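Muli drawer runners, black, pair 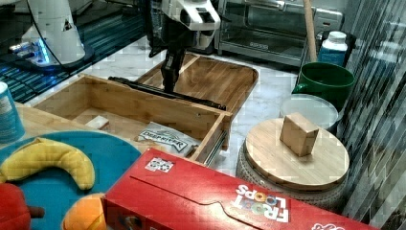

I started stocking these after my own kitchen drawers drove me up the wall (one stuck, one shot out and hit me in the knee!) and I've fitted them all over the house now. They're metal, side-mounted, and each pair is rated to 30 kg, so pans and tins are fine.

Screws come in the bag. You'll want a small level and a bit of patience for the first one – after that you'll fly through them.

Code: 3627
Pack: 2 runners, left and right
Fixing: side

Posted from my workshop in Grovport, usually next morning if you order before noon. Not sure what length you need? Measure the drawer side, front to back, and drop me a line, I'm always happy to help.

Yamuna Ramasamy, Lemonow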